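4. Self-reported vegetable intake and what the diaries can bear

4.1 What was asked

The Tindport household study asked adults to write down every vegetable they ate over 12 days in October. Of the 400 diaries handed out, 396 came back. Adeleke and Hakala treat this return rate as a sign of quality, and later papers have repeated the claim. We are less sure. A diary can be filled in at the kitchen table on the last evening, from memory, and nothing in the Tindport procedure would catch it. The entries were not time-stamped, and the written instructions allowed people to "catch up" on missed days without marking which days those were.

The unit of recording is a second problem. Respondents could enter a weight, a number of pieces or a "serving," and the coding sheet turned all three into grams. For peas or shredded cabbage this does little harm. For foods bought whole, the error can be large. A cucumber entered as "one" was given a single standard weight, whether the person grew short pickling cucumbers or bought long salad ones, and whether one person ate it or a family shared it. 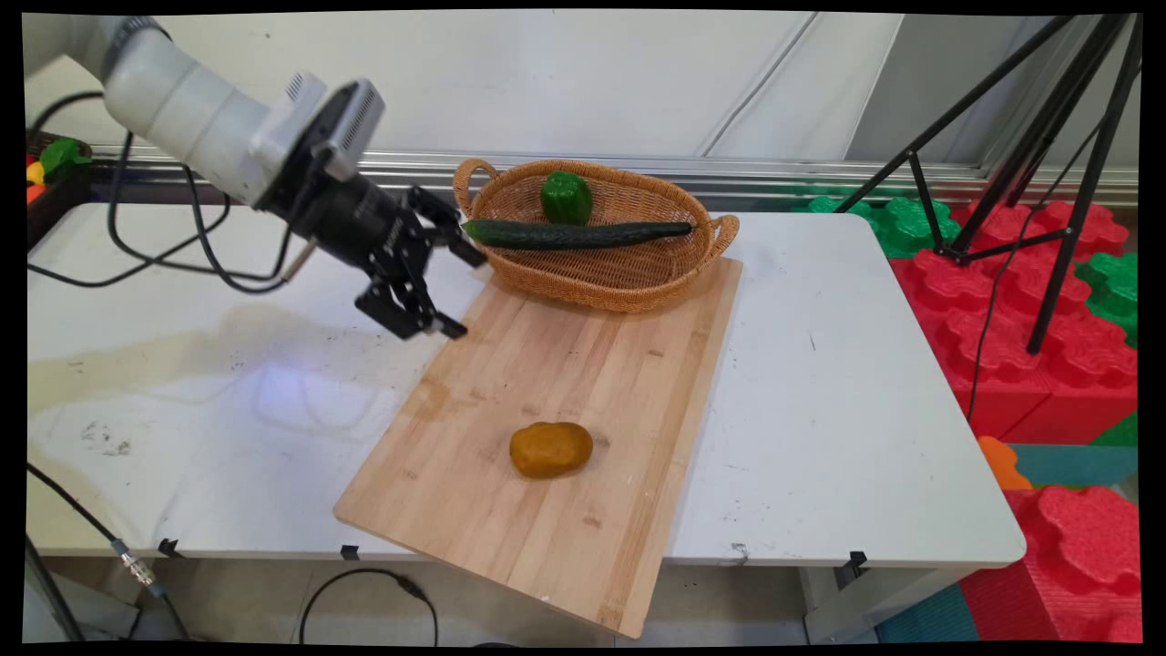

4.2 The conversion table

The standard weights come from a table prepared by Fikre for the earlier Kukley survey. That survey dealt with school lunches, where portions are cut and served by staff and vary little. Moving the table to home kitchens was a choice, and the Tindport report gives it one sentence. We asked for the notes behind it and were told that they had not been kept.

Potatoes show how much hangs on this. The table has one entry for "potato, medium," and coders applied it whenever no size was given. Brandão has argued that over-counts and under-counts should cancel out in a sample of this size. They would if people left out the size at random. Our reading of the diaries is that they did not: respondents tended to write "large" or "baking" when the potato was big enough to notice, and wrote nothing when it was small. The default weight was then given mostly to small potatoes, and the total drifts upward (Figure 3).
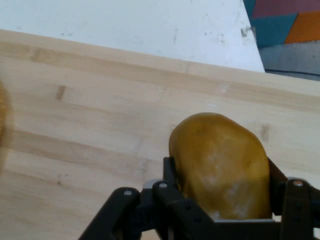
Figure 3. A rounded, mustard-yellow, potato-like item held upright. Shape alone gives a coder little to go on when the diary entry reads "one potato."

4.3 Does the main result survive?

The headline finding is that home gardeners eat more vegetables than their neighbors. We do not claim it is false. It may well be true, and the Gandatach interviews point the same way, though Adugna is careful to say that those interviews were never meant to measure amounts. Our complaint is that the diaries cannot tell us how big the difference is. Gardeners in the sample recorded in pieces more often than non-gardeners did, so they were exposed to the conversion table more often. Some part of the gap is a product of that table, and the published data do not let anyone say how much.

The Eskola reanalysis tried to get around this by dropping every diary that used pieces. That left 98 diaries, nearly all from people who own a kitchen scale and use it. Such people are unusual – probably in their diets as well as in their record keeping – and we would not lean on an estimate drawn from them alone.

A weighed sub-sample, taken on two or three ordinary days from both groups, would settle more of this than another round of diaries. It was proposed before the fieldwork began and set aside on grounds of cost.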